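Setting up the Previne two-arm bench for cup and saucer work

The Previne build puts two arms on one extruded frame, facing each other across a covered table. It needs one bench and up to 30 minutes of setup per session.

1. Cover the table
Stretch the cloth over the top and up the sides in one matte colour. Small scraps left on it can trip the object detector, so wipe it down before each run.
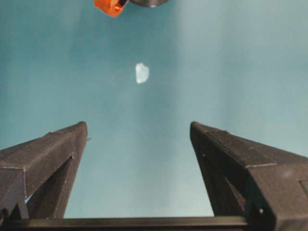
Does the cover have to be teal?
Any plain colour works if it contrasts with the grippers and the objects. Avoid gloss – reflections shift as the arms move.

2. Square the arms
Bolt each base plate to its rail, then tighten the corner brackets. Jog both arms to the centre line with the fingers closed and store that pose as home in Zikeck.
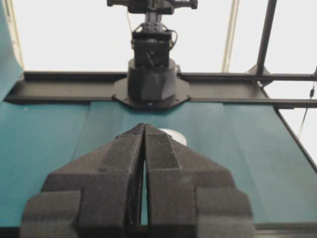

Gripper fingers nearly closed, second arm on the far rail.

3. Check the side view
Open the side camera feed and lock exposure and white balance. White crockery clips early, so lower the gain until the rim is distinct from the inside wall. The feed can stay rotated if the calibration file matches.

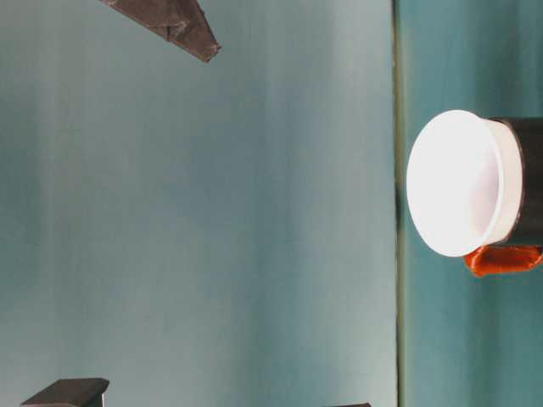 White piece against the darker teal, with black and orange-red parts beside it.

4. Lay out the objects
Place the mug at the centre with its handle toward the left arm and the saucer to its right. Use small pale-blue tape markers for repeatable positions. Start at low speed and watch both grippers from the overhead feed.

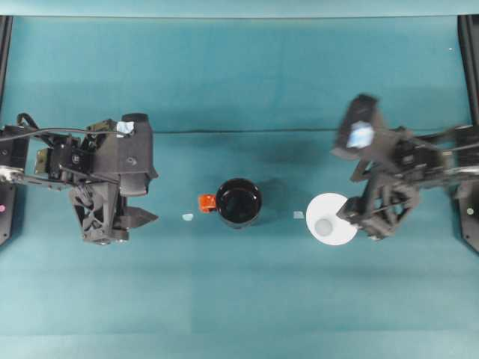 5. Record and save
Set the log buffer to 1,000 samples and start the run. Save the poses and the calibration file in the same folder.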